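Chapter 9
Two Hands and a Pile of Washing

I should confess up front that I wanted this chapter to be about boxes. Boxes are lovely. They have corners, they stay the shape you left them in, and when your robot gets one wrong you can usually see why. But my students at Ukeck kept asking about clothes, and after the third year of that I gave in. So, clothes!

Up to now we've treated an object as something with a position and an orientation. Six numbers and you're done. Try that with a pair of trousers. You can write down where the waistband is, sure, but the left leg is doing its own thing, the right leg is tucked under it, and one pocket has turned itself inside out. Every fold you add brings more numbers, and most of them are hidden from the camera. The maths from Chapter 4 still works here in principle (I can hear you groaning), it just gets too big to be any use.

What we do in place of that is cheat a little. We use the arms to push the cloth into a shape we already know how to deal with. The method I'm going to build the chapter on comes from the Zonenberg project, and it goes by the plain name of stretch and look. Grab the garment in two places, pull until it's taut, then work out what you've got. A garment under tension has far fewer ways to misbehave than one lying in a heap. You give up some time on every item, and you get a much easier recognition problem in return.

The original trial was small. There were 90 garments, sorted by hand beforehand into types, and each was dropped on the table and handed over to the arms. With a single look at the heap and no stretching, the classifier named the right type for 60 of them. I remember being quite pleased with that until I saw what it was getting wrong, which was nearly all pale things with no obvious collar or sleeve. Adding one stretch left 16 errors. Adding a second stretch, from a fresh pair of grasp points, brought it down to 9. We'll pick those numbers apart in section 9.4, where you'll also meet the Pollock score, my favourite way of measuring how crumpled something is.

A word about colour before we go on. It's tempting to let the system lean on it, and early versions did, badly. They decided anything blue was denim. If you're collecting your own garments for the exercises, please mix it up: dark, light, faded, a few things that overlap. Your results will look worse in November and better by the end of the course, trust me.

Now, where to grab? Far apart is good, as a rule, but the two farthest points you can see are often on the same leg, or on two different garments altogether. And once you do pull, the cloth tends to roll into a long twist, wide in the middle and pinched at the ends, so the outline tells you less than you'd hope. The clues that survive are small ones, like seams, hems and the stitching around a pocket. Have a look at the white garment between the two grippers and see what you'd call it. I'd say light-coloured trousers, going by the pocket, but I wouldn't bet the house on it.

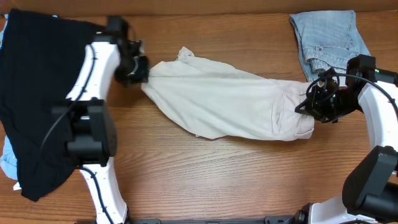 9.1 Choosing the first grasp

Let's start with one arm and forget the other exists. The garment is in a heap, you have a depth map from overhead, and you need a single point to pinch. The simplest rule anyone uses is to go for the highest point, and the Bavero planner we'll be using all through this chapter does just that unless you tell it otherwise.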